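Pre-run check, cloth pickup cell, Gerham lab
Apr 23, 2020
Method under test: Dralent grasp scoring, wrist view only

1. E-stop box in reach of operator - OK
2. Gripper bolts, finger roots and brackets - checked by hand, OK
3. Fingers open at start pose - OK 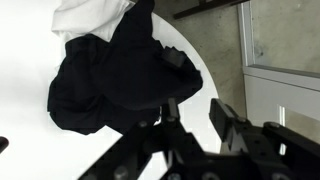 Item 3, wrist view. Fingers open under the black garment.

Comment: dark cloth against dark fingers is still the weak spot. Scorer was trained on 3,716 grasps, not many of them black on white. Dont raise the speed limit until we have numbers for this pair. Keep the 13 N grip cap.

4. Pole clamp on table rim - tight, retorque after next batch
5. Toggle clamps on base plate - OK
6. Cloth over table edge - allowed for this test, log it
7. People clear of arm reach - OPEN, needs floor tape
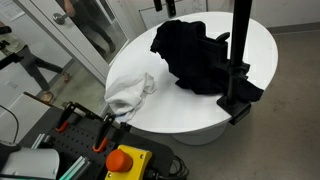 Items 1, 4, 5 and 7. Side view with table, base plate and stop button.

Comment: black piece and white piece both hang over the rim a bit. Fine for the edge grasp trials, not for the Ekby baseline, that one assumes cloth fully on the table. Batch is 122 tries per method, same two peices throughout.

Open: tape (7), retorque (4). Rest signed off.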